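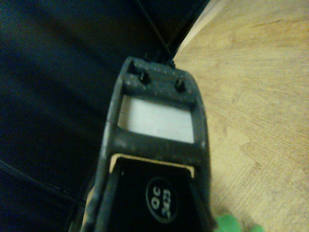

Photo: Trullesance

Mylene Magbanua measures rooms for a living. Most of them are rooms that were built for one purpose and are now used for six: a chapel that became a dance studio, a school gym where the school board meets, a fire station bay with folding chairs in it. She does the acoustic work at Trullesance, and when we spoke in June she had just finished her report on the Matubbar, a former grain exchange in Plarkdale that now serves as the town's meeting hall.

The complaint in Plarkdale was a common one. People in the back half of the hall could hear that someone was speaking but could not follow the words. The town had already bought a louder sound system, and the situation got worse.

"That is the usual order of events," Magbanua said. "The loudspeakers put more energy into the room. The room holds on to it for the same length of time as before. So the direct sound is louder and the reverberant sound is louder, and the ratio between them is the same or poorer, depending on where the speakers point. In the Matubbar they pointed at the back wall, and the back wall is painted brick."

The quantity she is usually hired to find is reverberation time, meaning the time it takes for sound in a room to fall by 60 decibels after the source stops. It is measured separately in bands of frequency, since a room may be quite dead at the top of the range and still boom at the bottom. In the empty Matubbar, the figure in the band centered on 1000 hertz was just over 2 seconds. For a string quartet, she said, that would be on the generous side. For a zoning hearing it is unusable.

"A syllable in ordinary speech lasts a fraction of a second. If the last one is still hanging in the air when the next one arrives, it covers the consonants. Vowels are loud and long and they survive. The consonants are short and weak and they carry most of the meaning. You end up with a lot of vowels."

I asked whether a full audience helps. It does, and by more than people expect. A seated adult in everyday clothing absorbs a good deal of sound in the middle and upper bands, and she calculates the effect by treating the audience as a surface with its own absorption figures, the same as she would a carpet. With some 100 people in the seats, the Matubbar is a noticeably better room. The trouble is that most of its meetings draw far fewer.

"You design for the typical Tuesday crowd, so to speak, and you check that the full house hasn't gone too dry. Towns tend to describe the full house to me. They remember the big meeting. I ask for the sign-in sheets."

Her method is plain. She sets an omnidirectional loudspeaker in a few positions, plays a swept tone that climbs slowly from low to high, and records the result at microphones spread over the seating area. Software turns each recording into an impulse response, from which the decay in each band can be read. Some consultants still burst balloons or fire a starter pistol. She has no objection to balloons for a first visit, though she finds them weak and inconsistent in the low bands, and she will not base a treatment plan on them.

Ventilation is shut off for the decay measurements and then turned back on for a separate reading of background noise. In her experience the second reading is the one clients skip over in the report. She thinks they should start with it.

"If the air handler is loud, you can hang absorption on every wall and speech will still be hard to follow in the back. The person talking gets weaker with distance. The fan doesn't, if the grilles are over the back rows. At the Matubbar there was a loose belt guard and a balancing damper that had been nearly closed, so the air was whistling through it. The mechanical contractor fixed both in an afternoon. That was the cheapest improvement in the whole report."

The more expensive part is absorption, and most of our conversation was about how badly it is bought. Thin foam tiles are the standard mistake. A porous material works by letting air move through it and turning that movement into a very small amount of heat, and next to a hard wall the air hardly moves at all. It moves most at a quarter of a wavelength out from the surface. At high frequencies that distance is small and a thin tile can reach it. At 100 hertz it is the better part of three feet.

"So you put an inch of foam on the wall and you have taken out the top of the range," she said. "The hiss and the sparkle go. The boom stays, and now it is more obvious because there's nothing above it. People tell me the room sounds muffled and echoey at once, and they think they're describing it wrong. They are describing it correctly."

Her specification for the Matubbar called for mineral wool panels 100 millimeters thick, wrapped in an open-weave cloth and mounted off the wall with an air gap behind them. The gap costs almost nothing and extends the useful range downward. She placed most of the panels on the back wall, where the late reflection was coming from, and the rest high on one side wall, to break up the flutter between the two long parallel surfaces. The ceiling, which is wood boarding on joists, was left alone. Boarding of that kind flexes slightly and takes out some of the low end without any help.

She was careful to say what the cloth is for. It is a cover and does very little absorbing. It has to pass air freely, and the field test is to hold it against your mouth and breathe through it. If breathing takes effort, the panel behind it is partly sealed off. She has seen sound panels upholstered in vinyl, and others given a coat of latex paint to match the trim.

Curtains are a different case, because there the cloth does the work. The three variables are weight, fullness and distance from the wall. A heavy drape hung flat against plaster absorbs modestly at high frequencies and hardly at all below. The same drape gathered to half its width and moved out from the wall does far better through the middle bands. Its main advantage is that it can be pulled back. A hall that hosts a hearing in the afternoon and a choir at night can change its own decay time with a cord, provided there is somewhere for the cloth to stack.
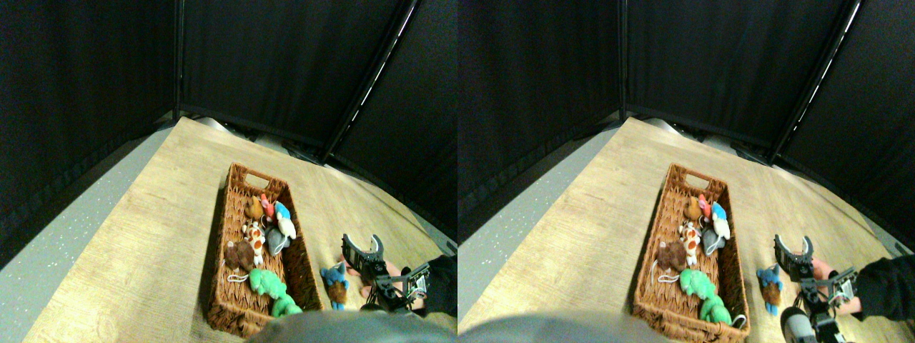
One objection raised in Eltdale, where Trullesance specified drapes for a school auditorium, was that they had left the piano sounding as though it were in a closet, and that the money would have been better spent on a shell behind the performers.

Magbanua does not dispute the first half. The drapes in Eltdale were designed to be drawn for assemblies and opened for music, and when she went back she found them drawn, with chairs stacked against them. She asked the school to mark the two settings on the wall and put the instruction in the booking form. As for the shell, she had recommended one as a second phase. It was not funded.

"A shell gives the players early reflections from close by, so they can hear each other, and it sends some of that energy out to the seats. It's a good use of money. It does nothing for a principal at a lectern with the gym fans running. They asked me about the principal."

We talked for a while about standards. There are published target values for classrooms and for several kinds of auditorium, and she uses them as a starting point. There is much less guidance for rooms like the Matubbar, whose volume is large for the number of people in it. For these she relies more on the speech transmission index, a score between zero and one that takes both reverberation and background noise into account. She likes it because it can be mapped seat by seat. A single average for a hall can look acceptable while the last four rows are failing, and the last four rows are generally where the complaint started.

She also likes it because it can be shown to people who have no interest in decibels. The Plarkdale report includes a floor plan of the hall, shaded by score, before treatment and as predicted afterward. According to Magbanua it was the only page discussed at the meeting where the work was approved, and she had trouble following the discussion from her seat.

The prediction deserves some caution. Her model assumes that sound is spread evenly through the space, and in a long room with absorption gathered at one end it is not. Real decay times in such rooms tend to come out longer than the simple formula gives. She runs a ray-tracing model as a check, and then reports the less flattering of the two results.

Asked what a town with no budget for a consultant should do, she answered in order of cost. Turn off the ventilation during a meeting and see whether people in the back notice. If they do, call a mechanical contractor first. Move the seating forward and close off the rear rows when turnout is low. Aim the loudspeakers down at the listeners and away from the far wall, and keep the microphone close to the mouth of whoever is speaking. Stand in the middle of the empty room and clap once, then listen for a metallic zing, which points to parallel walls, or for a distinct late slap, which points to the back.

"And carpet last," she said. "Everybody wants to start with carpet. It's thin, it's glued to the slab, and the chairs and the people are already covering it. It will stop the chairs from scraping. I put it in the report under noise control, and it stays there."

The panels for the Matubbar were on order when we spoke. Magbanua will repeat the measurements once they are up, with the loudspeaker and microphones in the same positions, and the results will be added to the report as an appendix.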